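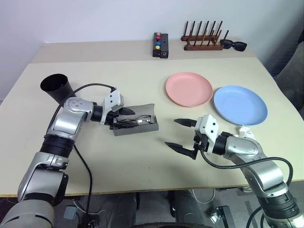 A dish rack with wooden dowels, on a cream-colored table.

Why I Still Wash by Hand

By Mirjana Karagiannis

When I moved to this country, my neighbors asked me very soon which dishwasher I will buy. I answered that I have two hands and a sink. They laughed in a friendly way, but I was serious, and after 12 years I am still serious.

I don't say that machines are bad. My sister has a Jetora and she loves it - she would sooner give away her sofa. But in her house the family gets up from the table and everybody goes to a different room. In my house one person washes, one dries, and in these 18 minutes I hear things which my son never tells me at dinner. It is easier to talk when you look at a plate.

People tell me that a machine uses less water. Maybe it is true for a big family. We are 3 persons, and I don't let the tap run.

Last November a guest from Mumari wanted to help me and I said no, please sit. Later I was sorry for this. She dried the glasses the next evening, and she told me how her mother kept a restaurant and never let her near the kitchen.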